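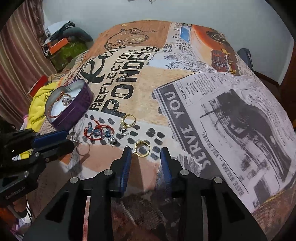 Returns for the Avcombe craft fair close on November 19, and I still need table sizes from two of you. Jewelry sellers, please bring a plain cloth. Rings are hard to pick out on a busy print like that newspaper-collage bedspread.

Michalis Galanis wrote:
> Do we pay for the table now or on the day?
> I have 47 pieces priced so far.

Pay on the day, cash or check. Doors open to sellers at 2.

Raíssa Figueiredo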